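Uvmont Sewing and Furnishings Circle
Minutes of the November 2018 meeting

Present: Elfriede Stüber (chair), Mattes Vogler, Hannelore Hollmann, Pascal Ostermann, Miroslava Urban (minutes), and a good number of members, several of whom came in shaking out umbrellas and had to be given tea before we could begin.

Elfriede welcomed everybody and said how nice it was to see the chairs filling up again after such a thin turnout last time. She reminded us that the main business was the gray curtain and the speckled table in the small workroom, and that we would try very hard to get to it before the cookies ran out.

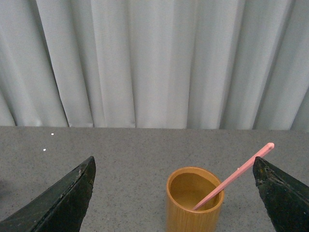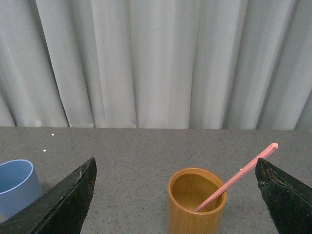 The gray curtain and the speckled tabletop, small workroom.

1. Minutes of the last meeting

These were read and agreed, with one correction from Hannelore, who pointed out that she had offered to bring the large cutting shears and not the pinking shears, which belong to her sister and are not allowed out of the house. Miroslava apologized and has changed it.

2. The curtain in the small workroom

Elfriede opened this by saying that she knew there were strong feelings, and that she would like everyone to have their say, and so they did, at some length.

Mattes began. He still thinks the curtain was one of the best things we have done for that room. Before it went up there was nothing to look at behind the table but the shelving, and however tidy we kept the shelving (and we didn't, he said, let's be fair) it always looked like the back of a shop. Now you sit down to your work and there is a plain, restful gray behind it and your eye stays on what you are doing. He would be sorry to see it changed for something busier.

Pascal agreed about the color but not about the way it hangs. The folds are uneven, some wide and flat and others quite pinched, and it bothers him every time he walks in. He feels that a group with the word "furnishings" in its name ought to have a curtain with regular pleats. He has offered before to take it down and put in a proper heading tape, and he offered again. There was warm applause for this, and one voice from the back asking whether he meant this year.

Hannelore said she rather likes the unevenness, which looks soft and easy to her, and that regular pleats can make a small room feel like a funeral parlor. She did agree that the hem wants looking at. It comes down right at the back of the table and she has twice had a corner of her own work slip under it. She would like it taken up by the width of two fingers, or else the table brought forward a little, whichever is less trouble.

A long and friendly conversation followed about whether a hem should ever rest on a surface. Several members told us about their own curtains at home. One of our newer members from Filtby described a set she had inherited that were a full hand too long and had been left that way by three generations, and we all enjoyed this very much, though Elfriede did have to bring us back to the point.

Miroslava asked if anyone had thought about lining. The cloth takes the light prettily as it is, but a lining would help it fall straighter and might settle the question of the folds without anybody having to unpick anything. Mattes was worried about the weight on the rail. Pascal said the rail would hold a good deal more than that, he put it up himself. Mattes said that was what worried him. (Laughter.)

In the end it was agreed that the curtain stays, that the color stays, that Pascal will take it down and fit heading tape before our February meeting, and that the hem will be pinned up first and looked at by everybody before a single stitch goes in. Lining is to be talked about again once we have seen how it hangs. Hannelore will help with the pinning and has asked for a second pair of hands, preferably belonging to somebody tall.

3. The table

Elfriede said that the table had been a great success and she wanted to thank everyone who had helped to carry it in from Mattes's van, on what she remembered as a very windy evening. The gray suits the curtain nicely and the speckle is kind to us, in that it doesn't show every bit of chalk.

Hannelore said that was precisely her difficulty with it. A speckled top hides things. She lost a small pearl button on it at the last sewing evening and spent a good while patting the table with the flat of her hand before she found it. She asked if we might have a plain dark cloth to lay down for beading and button work. This seemed so sensible that we all wondered why we hadn't done it sooner. Miroslava has a length of navy wool left over from a coat and will cut and hem a piece to fit.

While we were on this, Elfriede asked very kindly that everyone wipe the table down at the end of their turn and go right to the back, along the hem of the curtain, where small white bits do tend to be left. She knows that it's late by then and people have buses to catch. A damp cloth is quite enough and there is no need for the spray, which Mattes says makes the whole place smell of lemons for a week.

Pascal asked about pins. It was agreed once more that pins go in the tin, that the tin goes on the shelf, and that anybody who finds one on the floor should pick it up without asking whose it was.

4. Cups and drinks

This came up under the table and really deserved its own heading, so it has been given one. Some members would like no cups in the small workroom at all, and some feel that an evening of hand sewing without a drink beside you is hardly an evening. Both sides were listened to with great patience.

Hannelore told the story of the christening gown and the blackcurrant tea for those who had not heard it, and for those who had. Pascal suggested that plastic cups are at least better than china, as they don't break when they go over, but he accepted that what is in them goes just as far.

After a good deal of back and forth we settled on the following. Water may be taken into the small workroom. Tea, coffee and anything with a color to it stays in the kitchen. Cups are kept well to the end of the table, away from the cloth, and go back to the kitchen with the person who brought them. Elfriede will write this up on a card in her nice handwriting.

5. Fabric order from Reinholz

Mattes has been in touch with Reinholz about plain cotton for the winter projects. They can do us 6 bolts at the old price if we order before the holidays. He brought swatches, which were passed around and admired, and two of which have not yet come back to him. He would be grateful for them, particularly the oatmeal.

It was agreed to go ahead with the 6. There was some discussion of whether to choose all neutrals or allow ourselves one cheerful color. The vote was in favor of one cheerful color, to be picked by Miroslava, who is trusted in these matters and was rather touched.

6. Money

Hannelore reported that there is $731 in the account after the rent has been paid. The fall sale did better than we had dared hope, and she wanted to say a particular thank you to everyone who made pot holders, which went first and could have gone twice over. If the winter sale goes as well we might reach $1,000 by spring, and she would dearly love to put some of that toward a better lamp for the workroom. Elfriede asked that anybody who has seen a good lamp should write down the name of it and where they saw it, as last time we had three people describing the same one and not one of them could remember the shop.

7. Visit from the Pimska group

The sewing group at Pimska has asked if they might come and see how we have set things up, as they are about to move into a new room of their own. We were all delighted. There would be 8 of them, which is a squeeze in the small workroom, so Pascal suggested showing them through in two halves while the other half has cake. Elfriede will write back and suggest February, when the curtain will be looking its best. Pascal said no pressure, then.

Cake: Hannelore, Miroslava, and Mattes if his oven has been mended.

8. Anything else

A member asked about the draft from the side door. Mattes will make a sausage for it out of the old corduroy.

The box of odd zippers is full again and may be helped from freely.

Somebody's reading glasses, brown, in a quilted case with a bird on it, are on the hook by the coats. The case is beautifully made and we would like to know the pattern.

Miroslava asked for a replacement to take the minutes in February, when she will be with her daughter. Pascal said he would do it as long as no one minds them being short. It was felt that no one would mind at all.

Elfriede thanked us all for coming and for being so good-humored about the cups, and the meeting closed in time for most of us to get a second cup of tea, in the kitchen.

To be done before February:
Pascal: heading tape, curtain down and up again
Hannelore: pinning the hem, with a tall helper
Miroslava: navy cloth for the table; choice of cheerful cotton
Mattes: order to Reinholz; draft sausage; find swatches
Elfriede: card about drinks; letter to Pimska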